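Two-Arm Assembly in Simulation: Working Rules

Gallery, Dillby cell group. Page maintained by Yulan Wei. Last change: December.

The rules on this page cover gear and disc handling with two arms at a shared table. They apply to simulated runs first and are carried over to the Plestgate cell only after review.

Rule 1. Each arm has a home side. Crossing the center line requires the other arm to hold position.

Rule 2. Vertical approach over any part with a central hole. Travel speed is limited to 92 mm/s below clearance height.

Rule 3. A run is logged as valid only if it ends within 700 steps. Runs that end on contact between the arms are kept and marked as faults. Do not delete them.

Rule 4. A release needs 3 consecutive stable readings before the gripper retracts.

Two simulated views, white parts on the gray table, an arm on either side:

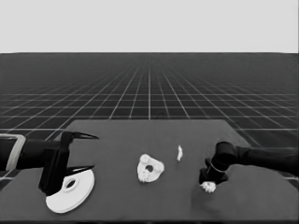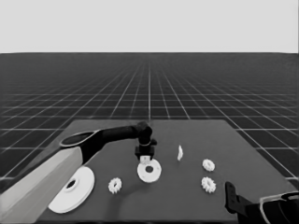
Jiang wrote in to say that Rule 4 is too loose for the small gears, and that the Skoltberg set of 288 runs should be rechecked with the count raised before anything is moved to hardware. Rule 1, in the same note, should also state which arm yields when both request the center at once; the current text leaves that to the scheduler.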